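Section 4: Moving In Upstairs (Mezzanine Units Only)

If your bay is on the ground floor, skip to Section 5 and enjoy your life. Everyone else, read this before you lift anything. It was written by Kai-wen Lo after the Tuesday on which a tenant met the stairs with a conference table and the stairs won.

What you need before you start

Your Cunthorpe building pass, activated at the front desk
The upstairs key (brass, stamped 31)
The Kaplan folding hand truck, signed out from the loading bay
Moving blankets, at least two per large item
One person who can give directions without shouting "your other left"

Note: The pass and the key open different things. The pass gets you into the building and onto the stairs. The key gets you into your own bay. Having one of them makes you feel prepared for a very short time.

4.1 Booking a move-in slot

1. Go to the front desk or call extension 991 and ask for a move-in slot. Slots are 90 minutes long.
2. Give your bay number and a list of anything heavier than 100 pounds. "Misc. furniture" will be sent back to you with a question mark on it.
3. Wait for the slot to be confirmed. A slot you have mentioned to someone in the parking lot has not been confirmed.
4. On the day, check in at the desk before unloading. The loading bay holds one van. It has been proven many times that it does not hold two.

Caution: No move-ins before 8 a.m. The ground-floor tenants start early and they have tools.

4.2 Getting things up the stairs

1. Measure the item. Then measure the stairs at the landing, where they are narrowest. The first measurement is the one people bring. The second is the one that matters.
2. Take off legs, drawers, shelves and doors. Put the screws in a bag and tape the bag to the piece they came out of. Every move-in so far has left one bag of screws behind, and the desk keeps them in a jar that is now quite full.
3. Wrap corners in blankets. The blankets are there to protect the walls from your desk, and they do a fair job in the other direction too.
4. Carry with one person above and one below. The person below sets the pace and gets to call a rest.
5. Stop on the landing. Put the item down all the way. Change grip if you need to.
6. At the top, set the item down well back from the edge and check the walkway before going on.

Note: The Kaplan hand truck folds when you press the red lever. It also folds if you bump the red lever with your knee on the fourth step. Keep the lever facing away from you.

Caution: Do not pass items over the railing. This includes small items, soft items, and items that "weigh nothing." It includes lowering things on a rope, which we had hoped not to have to write down.

4.3 Knowing where your edge is

Upstairs bays have no wall on the open side. You get a good view, plenty of air, and the full text of everyone else's phone calls. You also get a few rules about what may go near the drop. 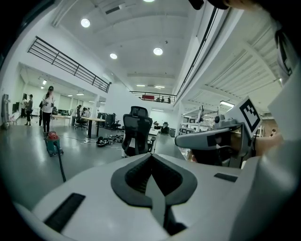
Your bay begins at the painted line on the floor, and the strip between that line and the railing belongs to everybody. Keep it clear. Bikes, planters, sample racks and the chair you are planning to reupholster all go on your side of the line. The barrier itself is a black metal railing with horizontal bars, and horizontal bars have gaps between them, so a dropped pen, a roll of tape or a tennis ball will go straight through and introduce itself to the ground floor. For the same reason, never lean boards, tubes or tripods against it. They slide sideways along a bar for a while and then they find an opening.

1. Find the painted line. If you can't see it, something is sitting on it.
2. Place tall furniture (bookcases, lockers, anything higher than your shoulder) against the back wall of the bay.
3. Place desks so that chairs roll away from the walkway.
4. Fit bins and storage boxes with lids. Open boxes of small parts go on a low shelf.
5. Stand in the walkway and look along it in both directions. You should be able to walk its whole length without turning sideways.

Note: Children may visit. They must stay within arm's reach of an adult on the upper level, and the arm should be yours.

4.4 Lighting

The ceiling lights over the hall are shared and run from the panel by the front desk. They come on when the first tenant checks in and go off when the last one checks out. Please check out. In May the building stayed lit for an entire weekend in honor of somebody who had gone camping.

1. To add light in your own bay, use floor or desk lamps, plugged in at the back wall.
2. Run cords along the wall and hold them down with the cord covers from the supply closet.
3. Aim lamps down or toward your wall. A spotlight pointed outward will be noticed by everyone on the far side, and they will bring it up.
4. If a ceiling light flickers or goes out, report it at the desk with its rough position. "The round one" will get you a polite request for more detail.

Caution: Do not hang anything from the ceiling, the light fittings or the pipes. We include hammocks.

4.5 Signs and banners

You may hang one banner on the outer face of the railing in front of your own bay. We ask for some restraint, as the people opposite will be looking at it all day.

1. Bring the artwork to the desk for approval. Spelling will be checked, at no charge.
2. Order the banner with metal eyelets in the corners and along the top.
3. Attach it with the reusable Mikmont straps from the supply closet. Zip ties leave sharp ends at hand height, and tape gives up in the night.
4. Work from the walkway side, with both feet on the floor. If a corner can't be reached that way, ask the desk for help.
5. Tug each strap once, firmly. Go downstairs, look up, and see whether it's level. Go back upstairs and fix it.

Note: Flultovmont, the print shop in ground-floor bay 2, makes banners to the right size. You don't have to use them, but they do know the right size.

4.6 Noise

Sound travels well in a big open hall, and it travels best from the upper level down. Put felt pads under chair legs before your first full day. Take calls on a headset or in the phone room at the foot of the stairs. If you can hear a conversation on the opposite side, assume the arrangement works both ways.

4.7 If something doesn't fit

1. Stop pushing.
2. Back the item down to the landing and set it down.
3. Call extension 991 and say where you are.
4. Wait with the item. It can be stored in the loading bay cage for up to a week while you find a smaller one, or a saw.

Return the hand truck and blankets before your slot ends. Blankets should be folded. The desk accepts a broad range of folding styles, but a ball is not one of them.

Continue to Section 5: Internet, Mail and the Shared Kitchen.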